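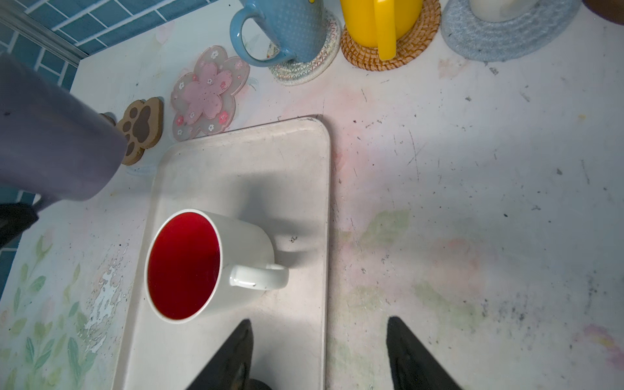 Page last changed: Jun 8, 2023

Drinks bench: tray and coaster notes

Setup. White ceramic mug, loop handle, on the off-white tray with the rounded corners. The drink is dark red and the level is close to the rim. For anything carried or timed I would drop the level. A mug this full leaves no margin when the tray is tilted, and the raised rim on the tray is slight, so it should be treated as a drip edge and not as a spill tray.

Tray. Scuffed, with faint stains and a small cluster of dark marks near the mug. Marks not identified. Bicarb paste first, 10 minutes, soft cloth, rinse. If they stay, log them as permanent and move on. No scouring pads, the surface has had enough of those. Zatlow list the same size of tray in grey, which would hide stains but would also hide residue, so I would stay with off-white.

Mug. A few dark specks on the handle. Check with a fingernail under the lamp: if they lift, wash; if they don't, they are in the glaze and can be ignored. Add the result to the Wurkix sheet under the mug, not under the tray as in November.

Table. The floral surface is peeling along the left side of the tray, with rougher white underneath. The flaking is the main fault on this bench. Loose edges catch the cloth and crumbs of the coating end up in the wipe water. Options:

- trim the loose edge with a blade and seal with clear varnish
- cover the whole top with a wipeable cloth
- strip and repaint, favourite colour to be argued over later

Second option for now. Sanding by hand to 2000 grit was suggested for the edges, but I can't see the point on a printed surface. Specks and smudges toward the right are a separate job: damp cloth, then see which ones are scratches.

Coasters. Cork paw print and the translucent pink cherry blossom are at the back of the table, behind the tray. Cork takes up liquid and will hold a red ring, so keep it for cold glasses with little in them. The blossom one can be rinsed and is the better choice under this mug.

To do: buy cloth, 4 clips to hold it, redo the handle check after washing. Rai bench to get the same treatment once the cloth has been tried here.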